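Monthly safety check, shared office and kitchen, Halstead building, level one
Month: November. Start time: 8.15 am. Next check before the summer closure.

Marks used: **OK** = no action, **FIX** = must be repaired, **WATCH** = look again next month.

## 1. Exits and walkways

- [x] Front door opens fully from inside without key. **OK**
- [x] Exit sign over the rear door is lit. **OK**
- [ ] Rear corridor is clear for its full width. **FIX**

Comment: The corridor is 1,100 mm wide and the boxes from Fevon leave only 700 mm. I have asked for them to be moved to the store. This is the second month I write the same comment, so I have also put it in the building log.

## 2. Papers and records

- [x] Evacuation plan is on the wall and shows the correct assembly point. **OK**
- [x] First aid register is filled in. **OK**
- [ ] Safety papers are kept upright and can be found quickly. **WATCH**

Comment: An organizer with compartments, like the mint-green one with the red folder in it, is good enough for this purpose. Please put a label on each spine. I needed too long to find the extinguisher certificate, and it was behind the lease.
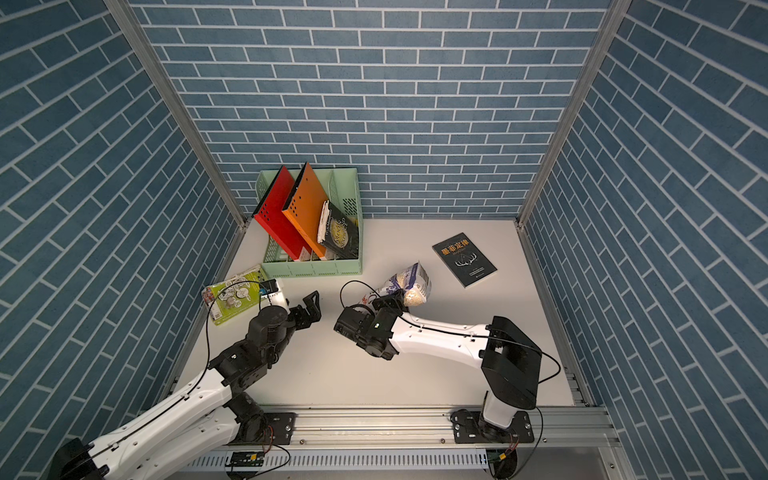

Boiko wrote back that the certificates should also be scanned, as the insurer asked for them by email last time and the paper copy was at the other site. I agree with this. Scans go in the shared drive, under the month.

## 3. Electrical

- [x] Test tags on kettle, toaster and microwave are in date. **OK**
- [x] Safety switch trips when the test button is pushed. **OK**
- [ ] No power board is plugged into another power board. **FIX**
- [ ] Cables do not cross the walking area. **WATCH**

Comment: One double power board was found under the window desk. I unplugged the second one and left a note. The cable cover near the printer is lifting at one end, it needs new tape on 40 cm.

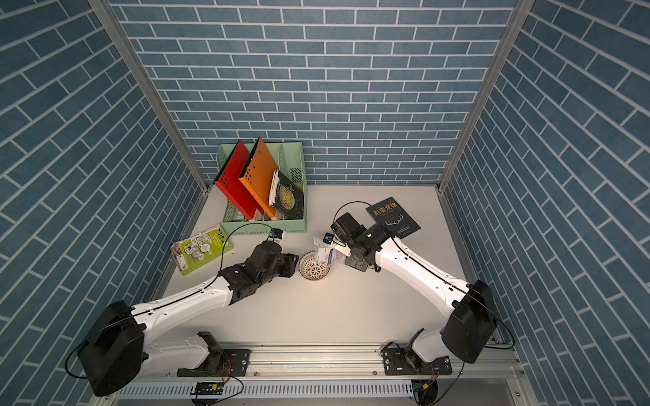
Jaltby asked if the cover could be replaced instead of taped, because the tape comes off each time the floor is mopped. A new cover is ordered. Until it arrives the tape stays.

## 4. Kitchen and dry food

- [x] Fridge thermometer shows 4 degrees. **OK**
- [x] Fire blanket hangs beside the stove and is not blocked. **OK**
- [ ] Opened packets are closed or moved into a container with lid. **FIX**
- [ ] No signs of moths or mice in the pantry. **WATCH**

Comment: Oats, flour and rice are the usual problem. A resealable pouch is fine if it is pressed shut along the whole top. I found a few old droppings behind the bottom shelf, so I cleaned there and placed two traps.

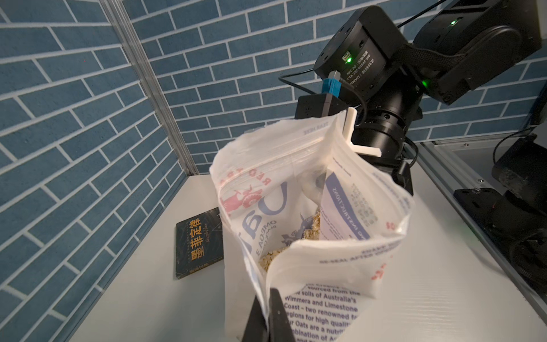

How often should the traps be looked at?

Every morning for the first 15 days, then once a week if they stay empty. Write the result on the sheet inside the pantry door.

## 5. To be finished before next check

- [ ] Fevon boxes out of the corridor
- [ ] Labels on folders
- [ ] New cable cover fitted
- [ ] Lids for the dry food containers (two are missing)

Checked and signed by the level one safety officer, 9.40 am. Copy placed at reception.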